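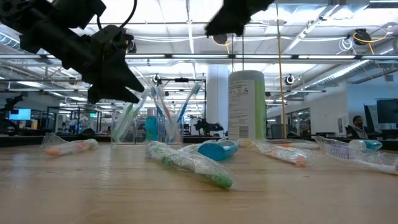

Renance: table-top toiletries, item list and layout records

Version 3

Last edited 22 February 2025

Maintained by Raelene Waaka and Norbert Ondrejka

Summary

Renance is a small set of records about toothbrushes and a few other bathroom items, how they are packaged, and how they sit on a table before and after sorting. It holds an item list (107 entries), a layout table (600 entries) and the sorting rules used to judge each layout. The items are ordinary retail goods. Most of the work went into keeping the naming consistent, as the same toothbrush can be loose, bagged, standing in a cup or lying on the table, and earlier versions treated these as separate items.

Contents

items.csv: one row per physical item
layouts.csv: one row per item placement, grouped by layout_id
rules.txt: the sorting rules, current wording only
colours.txt: permitted colour words
changes.txt: version history

All files are UTF-8 with comma separators and Unix line endings. Decimal points are used throughout. Empty fields are left empty and never filled with "none" or "n/a".

Item types

toothbrush: manual brushes only. Handles in the set are mostly two-coloured, for example green and white or orange and white.
cup: clear plastic, open top, used to hold brushes upright. Cups are items in their own right and have their own item_id.
bottle: small, with a cap.
canister: tall cylinder with a printed label. The label side is recorded where it can be read.
case: rounded, hard or soft, any colour. A case is never opened to find out what is in it. Contents are not recorded.
other: anything that does not fit. Please check with a maintainer before adding to this type.

Fields in items.csv

item_id: a short code, never reused, even when the item has been thrown out.
type: one of the types above.
colour_main: the colour covering the largest part of the handle or body.
colour_second: the next largest, or empty.
packaging: loose, bagged, boxed. "Bagged" means a clear plastic bag that is still sealed. A torn bag is recorded as loose with a note.
label_text: yes, partial or no. The wording itself is not copied into the list.
length_mm: measured along the handle, cap included. Empty for cups.
note: free text, kept short.

Fields in layouts.csv

layout_id: shared by all rows in one layout.
item_id: matches items.csv.
support: table or cup. If cup, the field cup_id must be filled in.
cup_id: item_id of the cup, otherwise empty.
pose: upright, leaning, lying.
facing: for lying items only. The direction of the head end, given as left, right, near or far from the sorter's side of the table. Use two words for diagonals, such as "near right".
stage: start, part, done.

Colours

Colour was the largest source of disagreement in version 1. Eduard Machala and Dalibor Pešek each labelled the full list separately, and most mismatches fell between blue, teal and green. The rules are now as follows.

White counts as a colour and may be colour_main.
Teal is used for caps, bottles and small parts that read as between blue and green. If both labellers hesitate, enter teal.
Clear is not a colour. A clear cap leaves colour_second empty.
Printing on the bag is ignored. Only the item inside is named.
A stripe or band on a case or canister may be colour_second.

Sorting rules

The text below is copied from rules.txt.

A cup takes brushes of one handle family. A family is set by the first brush placed in the cup and may be a single pair of colours (green and white) or an agreed mixed group (blue, orange and white).
Loose brushes go in cups with the head up.
Bagged brushes stay in their bags and stay on the table. They are laid in a row in front of the cups, spaced so that no bag lies on top of another. The row does not need to be straight.
Cases, bagged or loose, are laid in the same row as the bagged brushes.
Bottles stand beside or between the cups.
Canisters stand at the end of the cup line.
A leaning brush is acceptable. A brush that has fallen out of its cup is recorded as lying on the table, even if it is touching the cup.

A layout is marked done when every item meets its rule. There is no partial score. An earlier scoring sheet by Oldřich Kováčik gave separate marks for spacing and is no longer included, although the column names still appear in older exports.

Collection notes

Items were bought by the labellers or supplied as mixed stock by Hrubý, a local wholesaler. Mixed stock arrives without a product list, so the type and colours are entered by hand. Lengths were taken with a steel rule to the nearest millimetre. Bagged items were measured through the bag by pressing the plastic flat at both ends, which adds an error of roughly 4 mm on the longer packs.

Layouts were entered from the near side of the table in the Cernel form tool, then exported. Cernel writes colour words with a capital letter. These have been changed to lower case.

Known problems

Crinkled bags hide the bristle end on many of the bagged brushes. Where the head could not be found by eye, facing is empty.
In a full cup the handles overlap and the brushes at the back may be out of view. Cup contents were checked by lifting the brushes out only in version 3. Treat older cup rows with care.
Some brushes in mixed stock are near identical. They are told apart by a dot of ink under the handle, which is not visible when bagged. For bagged pairs the two item_id values may be swapped between layouts.
Orange and white handles are over-represented. This reflects the stock and has not been corrected.
No electric toothbrushes, children's sets or travel kits are included.

Suitable uses

Checking whether a written sorting rule can be applied the same way by different people. Testing item naming. Practice in matching a layout record to a real table.

The set should not be used to compare brands or to estimate what is sold in shops. Nothing in it measures hygiene, bristle wear or product quality.

Handling

Sealed items are kept sealed. Loose items in the set are never used for brushing and are thrown out once the handle is cracked or the ink dot has worn off. Enter the word "retired" in the note field and leave the row in place.

Changes

Version 3: cup contents checked by hand. Type "case" added. The facing field now accepts diagonals.
Version 2: colour words reduced to a fixed list. Duplicate rows for bagged and loose copies of the same item merged.
Version 1: first release inside Stesutico.

Contact

Corrections to the item list go to Norbert Ondrejka. Questions about the sorting rules go to Raelene Waaka. Please quote the layout_id and version number.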